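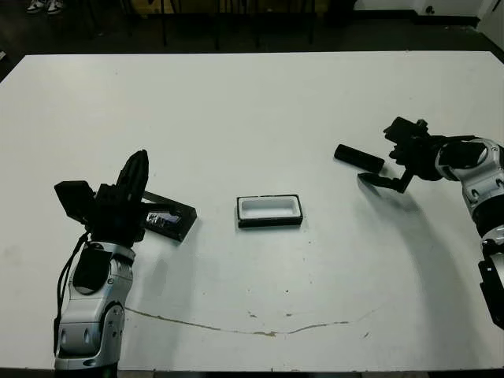 The light that reaches the eye in a furnished room has, for the most part, already struck at least one surface. A lamp or a window sends out light, but a person in the room spends little time looking at either; what is looked at is the ceiling, the walls, the floor and the objects placed between them. Each of these takes in part of the light it receives and returns the rest. The share returned decides how bright the surface looks, and the manner of its return decides whether the surface looks dull or shiny. Small differences are easily seen where the background is pale and the lighting even. A large white table top, for instance, will show faint smudges, a few dark specks and a thin brownish line across it, all of which would be harder to find on a dark or patterned top. The eye judges each mark against the area next to it, so a mark needs to differ only slightly in order to be noticed.

# 4 Light and the Surfaces of a Room

This chapter deals with surfaces. Lamps were treated in Chapter 3, and the position of windows is left to Chapter 6. The reader should already be able to state what is meant by illuminance and to read a simple lighting plan. No further mathematics is needed apart from percentages and one short sum in section 4.3.

By the end of the chapter the reader should be able to:

- state what reflectance is and how it is written
- tell diffuse reflection from mirror-like reflection
- work out how much light leaves a matt surface
- explain why a change of floor covering can alter the light on a desk

## 4.1 Reflectance

Reflectance is the share of the light falling on a surface that the surface sends back. It is written either as a decimal or as a percentage. A perfect reflector would have a reflectance of 100 per cent and a perfect absorber a reflectance of zero. No building material reaches either limit.

The value belongs to the surface as it stands, and not to the paint or cloth as it was supplied. Dust, grease and sunlight all change it. Reflectance also says nothing about colour. A green wall and a grey wall may have the same reflectance and look quite different, although they add the same amount of light to the room.

Three values are used throughout this chapter. They are taken from the main reading room at Ovport, which serves as our standard case:

| Surface | Finish | Reflectance |
|---|---|---|
| Ceiling | White matt paint | 80 per cent |
| Walls | Cream matt paint | 62 per cent |
| Floor | Dark brown carpet | 12 per cent |

The floor value is low. Carpet has a deep pile, and light that enters the pile is reflected from strand to strand, losing a part at each step, before any of it gets out again.

## 4.2 Matt and glossy finishes

Reflectance gives the amount of light returned but not its direction. Two surfaces of equal reflectance can look unlike each other if one scatters light and the other does not.

A matt surface is rough on a very fine scale. Light arriving from one side leaves in all directions, and the surface looks much the same from wherever it is viewed. This is called diffuse reflection. A glossy surface is smooth, and part of the light leaves at an angle equal to the angle at which it arrived. This is called specular reflection. Viewed from the right place, a glossy surface shows an image of the lamp; viewed from elsewhere, it may seem darker than its surroundings.

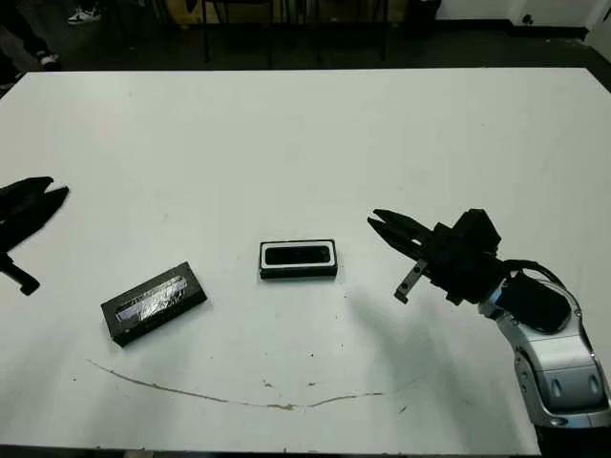 **Figure 4.2** Matt white, glossy black and crinkled silvery surfaces.

Most finishes fall between the two. Eggshell paint scatters most of the light and reflects a small part as a mirror would, which gives the soft sheen seen on painted doors. A creased shiny material is a separate matter. Each facet acts as a small mirror, but the facets face different ways, and the result is a set of bright streaks with darker areas among them. The streaks move as the viewer moves.

Direction also matters with metals that have been brushed. The fine lines left by brushing run the same way, and light is spread mainly across them. A highlight on brushed metal is therefore drawn out into a band. 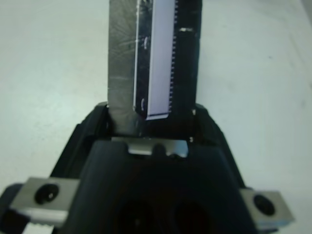
The practical result for the designer is that glossy and brushed finishes cannot be described by a single number. A value for reflectance may be quoted, but it must be read together with a note of the finish and, where lines or grain are present, the way they run. The Ernard schedule of finishes, printed at the back of this book, has a separate column for this purpose. Matt finishes leave the column blank.

## 4.3 Light leaving a matt surface

For a matt surface the sum is simple. Multiply the illuminance by the reflectance, written as a decimal. The answer is the light leaving each square metre, in lumens.

*Worked case.* The ceiling, walls and floor at Ovport are each lit to 100 lux. The ceiling returns 80 lumens from each square metre, the walls 62 and the floor 12. Equal lighting has produced three very unequal levels of brightness - a point often missed when a plan is checked by illuminance alone.

The light returned is not lost to the room. It travels to the other surfaces and is reflected again, and each time a smaller amount remains. In a pale room this process adds a good deal to the light on the desks. In a dark room it adds little, and almost all the useful light must come straight from the lamps.

Two further buildings are used to show the effect. The drawing office at Maeng has pale walls and a pale floor; the store at Luden has the same lamps at the same spacing, but dark shelving covers most of its wall area. Their plans are given side by side in section 4.4, and the reader is advised to mark the reflectance of each surface on both plans before going on.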